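Chapter 6
Showing Instead of Telling

By now you have spent five chapters telling a robot what to do in the only language it respects, and you may have noticed that it takes you very literally. Chapter 5 ended with a program of 116 lines that moved one block from one square to another. Move the square, and you got to write some of them again.

This chapter takes a lazier route. You will do the job yourself, with the robot's body in place of your own, and let a learning program work out what you meant. The field calls this learning from demonstration. Parents of toddlers call it a warning.

There are two common ways to give a demonstration. In the first, kinesthetic teaching, you take hold of the arm and push it through the motion while its joints record where they have been. In the second, teleoperation, you keep your hands on a controller and the arm follows along. Guiding by hand is easy to learn, but your elbow tends to wander into the camera's view. Teleoperation keeps your elbow out of it and asks you to judge depth from a video feed, a skill most of us overrate in ourselves.

Our running task is picking up a pen. You have done it more than 3,000 times without once planning your approach angle. Try it through the wrist camera and you will plan little else: which way the pen slopes, how far to turn the gripper, how low to go before the fingertips meet the table.

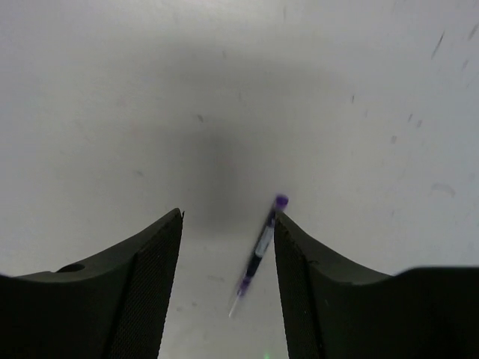 Figure 6.1. Wrist camera view during the pen task. The pen lies at a slant between the two gripper fingers.

Section 6.1 covers what gets recorded in a demonstration. Section 6.2 follows the Hamley exercise, in which you will collect 50 of them and discover how many different ways you pick up a pen. Section 6.3 deals with the bad ones, including when to keep them. Have your lab notebook ready, and clear the table before you start.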